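How to fix a drawer that sticks

Quick one, had 3 people ask me this since June so here it is in one spot. Works for timber drawers on timber runners. Metal slides are a different job, will get to those.

What you need
Candle stub or bar of plain soap
120 and 180 grit paper
Pencil
Rag
Screwdriver, maybe

Empty the drawer first. All of it. Pull it right out and flip it over on a towel. Look for shiny spots along the bottom edges and the sides – that's where it's rubbing. Can't see any? Scribble pencil along both edges, put it back in, open and shut it a few times. Wherever the pencil has smudged off, theres your problem.

Check the carcass too. Crumbs, an old staple, a runner screw that's worked its way up. Half the time it's a screw. Tighten it, try again, go have a cuppa.

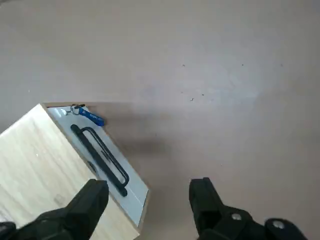 Pale timber with a light grey-white panel. Go easy with the paper near a painted edge.

Still sticking? Sand the shiny spots only. 120 first, 2 or three passes, then test. Don't go mad, you can't put it back. Finish with the 180 and wipe off the dust.

Now wax. Rub the candle hard along the runners and the bottom edges of the drawer, then slide it in and out til it feels right. Soap does the job but can go gummy in a humid room. Marlene Portela over in Gustelberg swears by beeswax, never tried it myself.

If it only sticks in wet weather the wood is swelling. Leave the sanding for a dry spell or you'll end up with a sloppy drawer come summer. Wax will get you thru till then.

Loose joints – glue and clamp before you do any of the above. Leave it overnight. Wonky drawers bind no matter how much wax you chuck at them.

Next up: replacing worn runners.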